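Progress report to Droltar, second period
Project: Amik Computer Reuse and Household Lending
Prepared by: Yen-ting Lui, program coordinator
Period covered: March to July

## 1. Status

The lending program is on schedule for intake and behind schedule for home delivery. Spending is within the approved budget for all lines except courier costs, which are dealt with in section 4. No change to the end date is requested.

## 2. Intake and lending

The target for the period was 140 desktop computers received. The number received was 142, most of them from two office clearances organised through Lai. Of these, 82 have been lent to households, 10 were rejected at intake and the remaining 50 are in storage or on the repair list.

The loan period was extended from six months to 12 in April, following feedback from families with children in the senior years. The loan agreement has been rewritten in everyday language and now fits on a single page. Translated versions are with the printer.

Households are still referred through schools and the neighbourhood centre. Self-referral opened in May and has produced fewer applications than expected. The form asks for proof of address in a format that many renters do not have, and we propose to accept a utility bill or a letter from a school in its place.

## 3. Training and support

Evening classes ran at the Edo site from 6.30 pm, covering email, government forms and online banking. Attendance fell in June and recovered after the start time moved to 7 pm. The banking session was the most requested and will be split over two evenings.

Telephone support is staffed by Lok-yiu Cheng. Most calls concern passwords and printers. Calls about hardware faults are logged separately and passed to the workshop for collection or advice.

## 4. Variations

Courier costs exceeded budget because the original quote covered the inner suburbs only. We have moved outer deliveries to a fortnightly run, with the excess to be met from the unspent advertising line – subject to your approval.

The data-wiping procedure is unchanged. Drives are wiped before a machine enters storage, and the certificate is filed against the asset number. Drives that fail the wipe are removed and destroyed.

## 5. Workshop
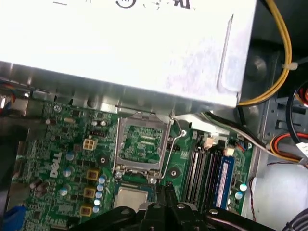
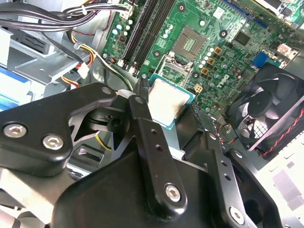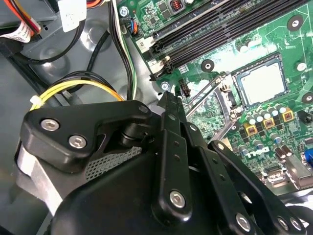
Repair time per machine remains the main limit on the number of computers available for loan. The delay is mostly in diagnosis, and a revised checklist came into use in July. It begins with the power supply, the large metal unit in the first photo, which is tested before any other part is considered for replacement. Memory is checked next, then storage. Machines that pass all three go straight to software installation, and the rest are set aside for parts.

## 6. Next period

- Clear the July repair list before new intake is accepted.
- Begin the fortnightly outer delivery run.
- Issue the translated loan agreements.
- Revise the proof-of-address requirement, if approved.

Decisions are requested on two items: the transfer from the advertising line and the change to proof of address. Both affect deliveries already booked, and a reply before the next courier run would be appreciated.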